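We use cookies to keep you signed in. Accept / Manage

Ticket 185 – Starnel two-arm kit, right gripper stops short
Status: waiting on vendor

The ball-sorting demo ran fine until the June update. Now the right arm heads for a ball, stops, and throws code 134, which the Clornia manual lists as "other."

Tried so far: restart, re-home, reseating the wrist connector, restart again with more feeling. Support suggested restarting.

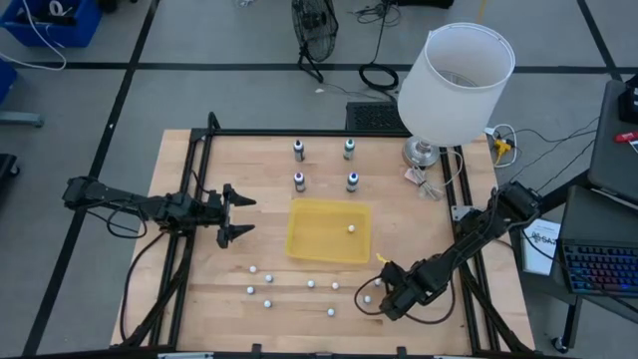 Paavo Vainio

Right arm is down by the balls, left one is open over the wood. Rolled back to build 181 – same code. Please send a log reader or a human, whichever ships first.

Last updated: 2 hours ago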